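Door rules for mobile manipulators, version 2. We rewrote ours this month and a few people asked to see them, so I'm posting the main points as a thread. They're for simulated trials first and the real floor second, and we use the same wording for both.

First rule: the base does not move while a door leaf is inside the arm envelope. If the leaf is open toward the robot, you stop, you log the stop, and you plan again from where you are. Version 1 said "slow down near doors." Everybody read that differently.

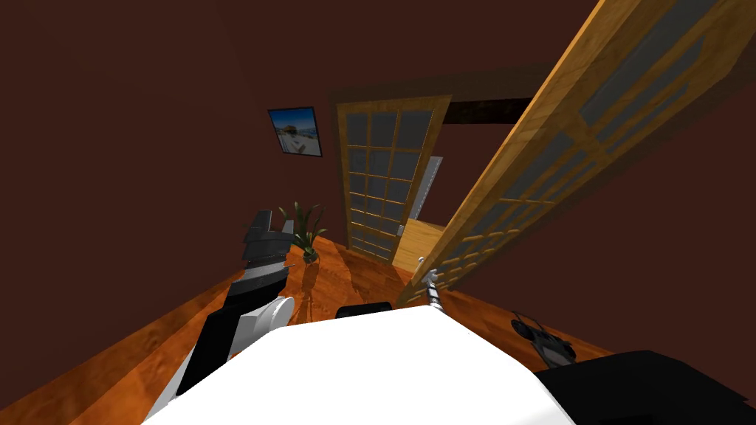

Idrisa Mohamedi
Test procedures lead, Piveck
Posts on robot safety, indoor navigation and paperwork

Second rule: treat an open leaf as a moving object even when it's standing still. Glass panes count as solid. If your planner has a separate class for glass, the clearance has to be the same as for wood. We had a scene last January where it wasn't, and we threw out 200 runs.

Third rule is about the arm you aren't using. Before the base turns, both grippers have to be in a declared pose. It doesn't have to be the tucked pose, but it has to be one on the list, with a name, and the log has to show it. "Arm somewhere up front" is not a pose.

Raised grippers are allowed on the list. Some teams wanted them banned. Rhona Ritchie, who runs the trials at Doucette, argued for keeping them in because a low arm is more likely to meet a table edge or a cabinet, and I agreed with her after reading her logs.

Fourth rule: check the floor before you drive, and check it again after any turn. Small flat things are the problem. A thin object on floorboards gives the depth sensor very little to work with. If the robot can't say what it is, it goes around. If it can't go around, it stops and asks.

House plants go under the same rule. Use the spread of the leaves as the obstacle, not the pot. This is the one line in the document that got no comments at all. 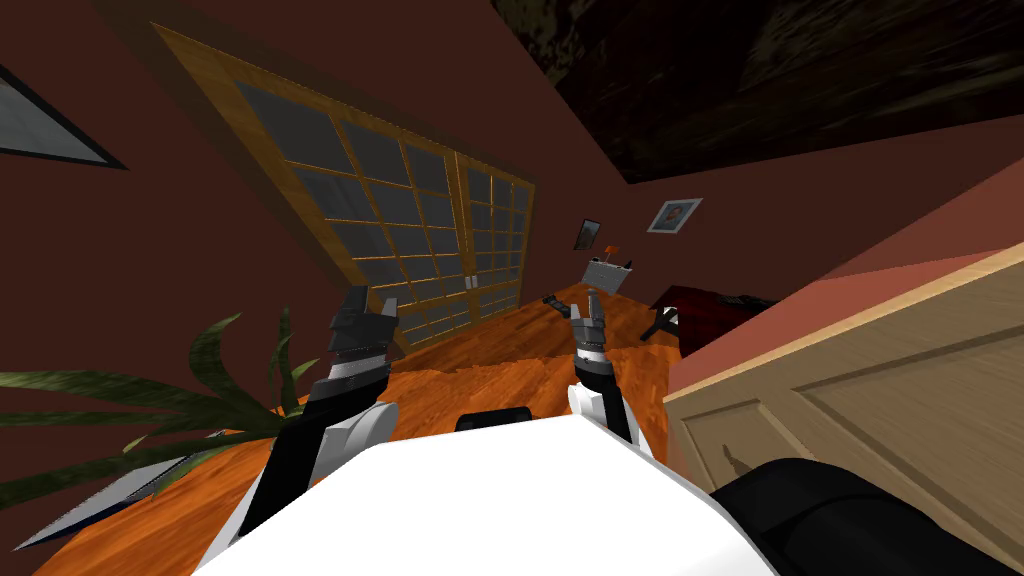
Both grippers up, glass doors behind the left one, a thin dark object on the floor.

Fifth rule: camera tilt gets written down. The view from the robot can be well off level, and reviewers who don't know that will mark a straight wall as a mapping error. We ask for the tilt angle in the header of every run. Liva's template already has a field for it, so we copied theirs.

Sixth rule covers close work. Once the fingers are near a part, the base is locked and only the arm moves. The lock is released by a separate command. It can't be released by the end of the grasp routine, and it can't time out.

There's a speed cap in that mode too. I'm leaving the number out of the thread because it depends on your arm and your payload, and I don't want a screenshot of it going around as if it applied to everyone.
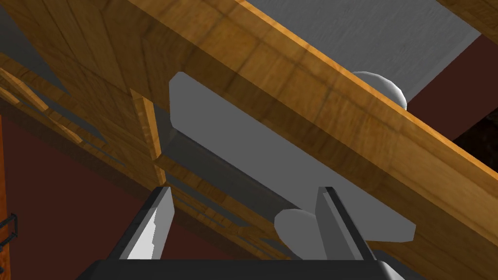
Also for close work: the gripper camera on its own is not enough to approve a contact. At that range you see fingers and whatever is between them, and very little of the room. The reviewer needs a second view from the same moment. If there isn't one, the run is marked "not reviewed." It isn't marked as a pass.

What you hand in: the scene file, the pose list, the stop log, and both views for every contact. Our last set was nearly 4,000 runs and review took 28 working days. Most of that went to hunting for missing second views, so please name your files properly.

Wedotell asked if they can use the rules for a robot with one arm. Yes. Skip the part about the second gripper and keep everything else.

Comments on version 2 are open until 15th June. Send them with the rule number in the subject line. If you want a rule changed, attach at least one log - I can't do much with "this seems strict."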